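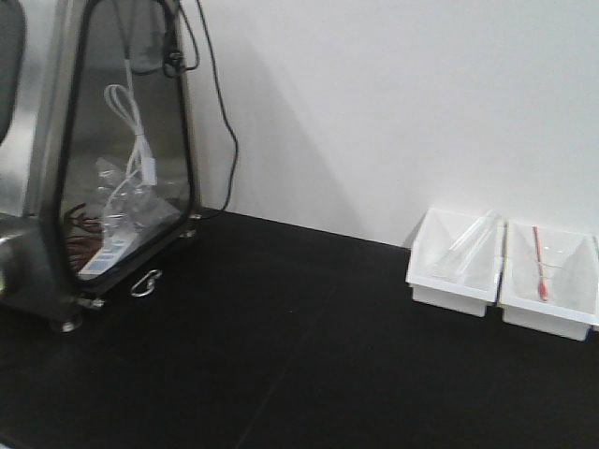 Le caisson inox, avec son bazar à l'intérieur, et les deux bacs blancs à côté.

Accueil > Le carnet > Rangements

Octobre, c'est le mois où je me mets à ranger, allez savoir pourquoi. Cette fois c'est tombé sur le local de Zeltgate, et j'ai commencé par le pire : le caisson en inox. Derrière la vitre il y avait une multiprise blanche et bleue, posée de travers, un sac plastique transparent tout chiffonné, un câble blanc en boucle et des petits fils rouges emmêlés (mes préférés !). Bref, un fourre-tout avec une très belle porte. Je m'étais donné jusqu'à 10 heures pour le vider et j'ai largement débordé, parce que je démêle les fils un par un – c'est plus fort que moi.

Les deux bacs blancs, par contre, je n'y touche pas. Une seule chose par bac, à plat, on voit tout du premier coup d'œil. J'en voudrais huit comme ça chez moi, pour le tiroir de la cuisine.

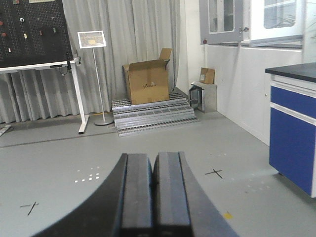 Le panneau perforé noir et les caillebotis

Côté sol, c'est une autre histoire. Le panneau perforé noir, je l'adore : les boutons rouges, la molette blanche, tous les petits éléments accrochés dessus, au moins rien ne traîne. J'ai voulu le même pour mon entrée, j'en ai repéré un chez Indwood, sauf qu'il faut un mur droit et que ma maison date de 1797. Des murs droits, je n'en ai pas.

Le câble jaune par terre, en revanche, il faudra lui trouver un chemin avant que je me prenne les pieds dedans. Et puis il y a les caillebotis en acier, empilés devant le rideau gris. Ça pèse un âne mort, ces trucs-là, alors on pose des choses dessus en se disant qu'on verra plus tard.

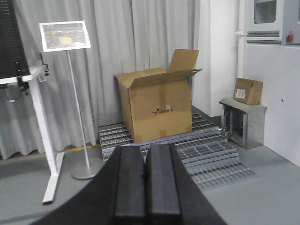 Mon problème, ce sont les cartons. Je n'arrive pas à les jeter ! Un grand carton encore solide, je me dis toujours qu'il va resservir, et le petit avec son étiquette d'envoi, pareil. Ma règle à la maison : un carton ouvert a une semaine pour trouver un emploi, sinon je coupe le scotch et je l'aplatis. Je la respecte une fois sur deux – bon, une fois sur trois.

La prochaine fois je vous parle des étiquettes Flasell, j'en ai commandé un rouleau de 612 et je sens que je vais étiqueter jusqu'au chat.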